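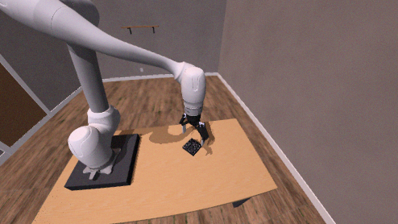 The Riravico mounting kit from Windumico costs $189 and includes a base plate, bolts, a drill template and a model of the plate for simulation. I used it to set up a tabletop arm, starting with the layout in the simulator. The model loaded without edits. With the base bolted to the dark square plate on the left half of the table, the gripper can be brought down over the small black block with its fingers open, and the wrist points straight down. I kept that layout for the real bench.

Bolting up took 15 minutes. The template is accurate, but the printed torque table is hard to read and skips the smallest bolt. I checked all bolts again after 7 days and one needed a quarter turn. The plate has no leveling screws, so shims are extra. Four stars.

Nilton Villanueva, 10 April 2024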